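Flurkuletti Boards > Home & Household > Laundry and Cloth
Thread: Red kitchen cloths, how do you fold yours (and do you even bother)

mopbucket_jen
OK so I switched the whole kitchen over to cloths in January. No more paper towels except for bacon grease and the cat. I bought the big bundle of the reddish pink ones from Wakside because they were on sale and because I figured I'd never mix them up with the bathroom ones, which are white.

I love them. My problem is the drawer. I fold them in quarters and stack them and within a day the drawer looks like somebody stirred it. Every time I pull one out the two under it come along for the ride. I have one shallow drawer next to the sink and I am not giving up another one.

Do you fold, roll, file them on edge, stuff them in a bin? What works with a thin cloth that has no body to it at all?

tallgrass
File on edge. Fold in half, in half again, then thirds, so you get a little packet that stands up. It changed my life with t-shirts and it works on cloths too if you make the packets tight.

mopbucket_jen
I tried that with the old ones and they stood up great, but those were thick terry. These just sort of faint.

tallgrass
Then the drawer isn't full enough. They hold each other up. Put a bookend in there or a small box to take up the slack and move it forward as you use them.

Osprey_Lane
I don't fold cleaning cloths. I have never folded a cleaning cloth. They go from the dryer into a basket under the sink and I grab one when I need one. You're going to wipe up spaghetti sauce with it, it doesn't care if it has creases.

pennywhistle97
Osprey you and my husband would get along. I fold everything, I find it relaxing, I put on a podcast and do the whole load at the kitchen table. But I do agree the creases don't matter. For me it's about fitting them in the space. An unfolded pile takes up twice the room.

Osprey_Lane
Twice the room of what though? I've got 7 cloths. How many do you people own??

pennywhistle97
More than 7 lol

driftless_dad
Coming at this from the restaurant side, I did four years of dish and prep before I had kids. We folded every side towel the same way, long thirds and then in half, and they sat in a stack by the pass with the fold facing out. The fold facing out is the part that matters for Jen's problem. If the loose edges face you, your fingers catch two or three. If the fold faces you, you pinch one and it slides out clean.

mopbucket_jen
Wait. I have had the loose edges toward me this entire time. I'm going to go turn them around right now.

mopbucket_jen
Turned around. It is better! Not perfect but I pulled out four in a row and only disturbed the last one.

tallgrass
Still say file them.

quiltedbadger
Can I ask a side question, are the Wakside ones linty? I looked at them and the reviews were all over the place. I've got a dark counter and I see every single speck, and my current cloths leave little white bits behind and I'm losing my mind.

mopbucket_jen
Mine haven't been bad. I did wash them twice before using them. The red did bleed a little in the first wash, so do NOT put them in with anything you like.

driftless_dad
White bits on a dark counter are probably not coming off a red cloth anyway. That's either tissue that went through the wash or it's crumbs and salt. Check pockets.

quiltedbadger
I have two toddlers. It's tissue. It is always tissue.

Osprey_Lane
Shake them out before they go in the washer! I snap each one over the trash can first. It gets rid of most of the crumbs and it takes no time.

pennywhistle97
I do mine over the sink and then wipe the sink. With... another cloth. I see the flaw.

sorrel_and_sage
I want to go back to the folding because I disagree with thirds. Thirds on a small square cloth give you a fat lopsided packet, I've never once gotten them even. Halves and halves again. If you start with the hem on the left and bring the right side over to meet it, then top down to bottom, every cloth comes out the same size and you don't have to think about it.

driftless_dad
Depends on the shape. Side towels are long, so thirds come out nice. On a square I'd go quarters too, no argument there.

tallgrass
I get even thirds on squares all day long. You fold one side in a little past where you think it should go.

sorrel_and_sage
"A little past where you think" is not a method, tallgrass

tallgrass
It's worked for me for years!

mopbucket_jen
The squares I have aren't even square anymore by the way. They came out of the dryer sort of diamond shaped. One corner always hangs down past the others and I end up tucking it under. Is that the cloth or is that me?

sorrel_and_sage
It's the cloth, kind of. If it was cut a little off the grain it'll pull that way when it's washed. You can tug it back while it's damp. Hold the two short corners and pull, give it a snap, lay it flat and smooth it with your hand from the middle out. Doesn't last forever but it folds a lot nicer.

quiltedbadger
Seconding this, quilters do it to fabric all the time before cutting. Damp is the key word. If it's bone dry you're just wrestling it.

Osprey_Lane
You are all ironing your dishrags in spirit and I can't be part of it

pennywhistle97
Nobody's ironing anything!! (I have ironed a napkin. One time. It was Thanksgiving.)

sorrel_and_sage
For laying them flat you want a smooth surface with some room. My counter's tiled and the cloth catches on the grout, so I do it on the table, which is plain and gray and matte. I lift each one by a corner, let it hang so it drops straight, then bring it down from the far side toward me so it doesn't trap air. These thin ones crumple up in the middle the second you pick them up by one end, and you get a bunch of creases right where you want your first fold.
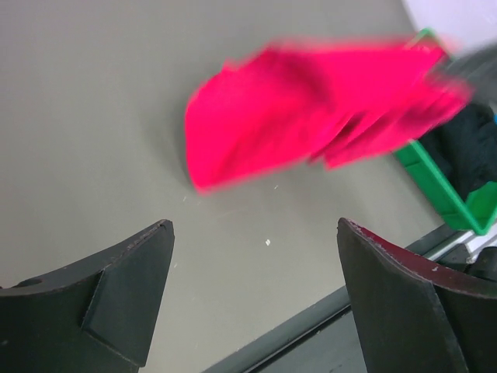 So I go slowly on that part and let the bottom edge touch down first. Then smooth, fold, next. Once you have a rhythm it's quick, I can do the whole batch while the coffee's brewing. If you rush it you're just folding wrinkles into wrinkles, and then the stack leans, and that's when the drawer goes wild on you.

mopbucket_jen
The bottom edge thing is smart. I've been dropping them and then scraping them flat with my forearm like I'm clearing snow.

driftless_dad
Ha. Same idea as laying down a sheet of parchment. I'd only add, wipe the table first. Any crumbs on there end up inside the fold and then you find them on your clean glasses.

quiltedbadger
This is me, this is my glasses situation exactly.

Osprey_Lane
Serious question from the basket person. If you pick it up by two corners next to each other, doesn't it just hang flat? Why one corner?

sorrel_and_sage
You can do two, sure. I have one good wrist at the moment so I do one. With two hands I'd take two corners, you're right.

Osprey_Lane
I have contributed to a folding thread. Mark the day.

pennywhistle97
Screenshotting this

mopbucket_jen
Has anybody tried a divider? Dovhaniuk has these spring ones that wedge across the drawer. I can't decide if it's worth it or if I'm just shopping because it's fun to shop.

tallgrass
I have them in my sock drawer. They work. They do creep if the drawer has slick sides, so I put a bit of shelf liner behind each end.

sorrel_and_sage
Measure the inside height first. Mine stuck up too far and the drawer wouldn't close. I ended up using the bottom half of a shoebox, and I've had it in there ever since and never gone back to replace it.

mopbucket_jen
My drawer is really shallow so that's good to know. Shoebox lid maybe?

sorrel_and_sage
Lid would do it. Or a baking pan you don't use.

driftless_dad
Or cut down on how many live in the drawer. Keep a few days' worth by the sink and the rest on a shelf somewhere. We had 300 towels coming in from the linen service every week at the last place I worked, and only one stack was ever out at a time. The rest stayed bundled up until somebody needed them.

mopbucket_jen
Ooh. That's probably the real answer. I've got the entire bundle crammed in there plus the old terry ones I was supposed to get rid of.

tallgrass
There's your problem! The terry ones are shoving everything around.

pennywhistle97
Don't toss the terry ones, they're the best thing for windows and for wiping down a wet dog.

mopbucket_jen
I have a cat. He would not allow it.

quiltedbadger
One more laundry question while everybody's here. Do you use softener on these? I've been using Curex powder with no softener and they come out a bit stiff, but they soak things up fine.

sorrel_and_sage
No softener on anything that has to soak up water. Stiff is OK, they loosen up the first time you use them.

Osprey_Lane
I use softener and mine work fine?

sorrel_and_sage
Try one without and compare. Put the same little puddle on the counter for each of them.

Osprey_Lane
You're giving me homework now. Fine. I'll report back.

mopbucket_jen
Update from me: terry ones are in a bag in the garage, half the red ones went up on the shelf over the washer, and the other half are in the drawer in quarters with the fold facing out. It closes without me holding anything down. The diamond ones are on the bottom where I don't have to look at them.

tallgrass
Glad it worked. Try filing them next time though.

Osprey_Lane
OK did the puddle thing. The one without softener got it in one pass and the other one mostly pushed it toward the toaster. I'm still not folding them.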